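How to Test Whether a Robot Can Do Your Chores Yet (Before You Buy One)

Posted March 2019 in Trestau Home Workshop

Every few months somebody sends me a video of a robot loading a dishwasher and asks if they should stop teaching their kids to do it. My answer is to keep teaching the kids. But I understand the temptation, and if you run a small shop or a busy house, sooner or later you'll be standing in front of a demo with a salesperson beside you and a checkbook in your pocket. This guide will help you ask for the right demo.

You will need: one chore, a stopwatch, a pad of paper, and the patience of a person waiting for a bus in the rain.

Step 1. Pick one chore and write it down small

"Clean the kitchen" is a wish. "Put the cup in the drawer and shut the drawer" is a chore. Write yours out as if you were explaining it to a visitor from a planet without cupboards. When I did this for the cup and the drawer, I got a full page. Which way up does the cup go? How far does the drawer come out? What if there is a spoon in the way? You have never thought about any of this, and the machine has to.

Step 2. Find out where the robot learned it

A lot of practice now happens in simulation, where a computer draws the kitchen and the robot fumbles around in it without breaking your dishes. It's a sensible way to learn. It's cheap, it can run all night, and a dropped glass costs nothing. Ask the seller how much of the training was done this way and how much was done on a real counter.

The usual starter jobs are picking up, putting down, opening and closing. They sound like an insult until you try to write them out (see Step 1). A drawer wants to be pulled straight. A cup wants to be squeezed enough and no more.
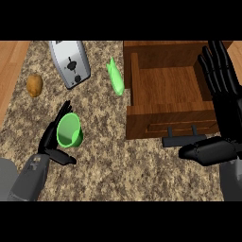 Two hands make everything harder, too. One has to hold still while the other does something useful, and the arms need to stay out of each other's way. People manage this while talking on the phone. If your chore needs both hands, say so before the demo, and don't accept a one-handed version of it with a promise attached.

Step 3. Run the chore 90 times

Once is a magic trick. I ask for 90 runs, and I get some interesting faces. Mark each run as one of the following:

Done: finished with no help.
Helped: a person stepped in, even for a second. Nudging the cup counts.
Failed: dropped it, missed it, or stood there thinking about it.

Don't let anyone talk you into a fourth column called "almost."

Step 4. Move things

After the first batch, slide the cup over by the width of your hand. Swap it for a mug. Leave the drawer half open. Turn on a different lamp. My shop bench at Feltidwood has never looked the same two mornings in a row, and any machine that needs it to would have a short career there.

Step 5. Time yourself

Do the chore at your normal pace, then time the robot, including the pauses. Check whether any video you were shown was sped up. The small print in the corner will tell you, if there is small print in the corner.

Step 6. Count the babysitting

Add up the minutes somebody spent resetting, restarting and picking things off the floor. If the chore takes you 2 minutes and the babysitting takes longer, you have bought yourself a pet.

So, can they do it yet?

On a shop floor, with the same part arriving in the same spot all day, yes, and they've been at it for years. Sorting bins and feeding a machine are fair things to ask for. In a house, I'd say some pieces of some chores, slowly, with you nearby. Laundry I wouldn't bring up at all. It only embarrasses everyone.

I plan to repeat my own cup and drawer test in August. Until then the dishes are still mine, and there's a pan soaking that I've been avoiding since lunch.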